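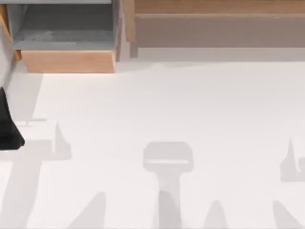

## Before you believe a simulated tidying result: workshop tips

I keep this page for people who build their own shelves and get sent links about robots that will soon put things away on them. The latest is a method from a group at Tsuji, written up by Kazuhiro Kamata. They train a two-armed robot in a rendered room, then claim the skill carries over to a real one. Maybe. I read the whole thing with a pencil, and these are the checks I'd make before clearing out a closet for it.

**Look at the floor first.** The rendered floor is smooth, bare and white. Mine has sawdust in the seams and a drain cover. If you want a fair test at home, leave the floor the way it is on a normal day.

**Check what the camera gets.** In this view one black piece of a gripper pokes in from the left, and neither arm shows beyond that. The gray shelf unit and the wooden cabinet are way up at the back. Ask which views the method was given and which ones it was scored on. The write-up lumps them together.

**Treat shadows as a problem.** Pointed gray shadows lie across the lower half of the floor, and whatever casts them is out of view. The authors say they varied the lighting during training. Fine, but a shop light on a hook swings. Try the task with the lamp on one side, then move it to the other — and write down both results, including the ugly one.

**Count the tries.** The headline says the robot placed its item on the shelf in 16 runs without a miss. Those were simulated runs. On the real shelf, the Clotitz unit in their lab, they report 5 out of 7. I'd call that a start, and I'd want far more runs before I let it near jars.

**Measure your own shelf.** The method takes the board height as known. Store-bought units sag, and the Villey one in my garage is lower in the middle than at the ends. Measure at both ends and the center, under load.

**Don't pay for the add-on yet.** Hondedari is already taking names for a kit based on this work. Wait until someone outside the group repeats the result in a room they didn't draw themselves.

I asked Kamata for the failed runs on 4/23/22 and got a polite note saying they're being sorted. I'll add them when they come. Until then, 2 brackets per board and a label maker will get your paint cans put away.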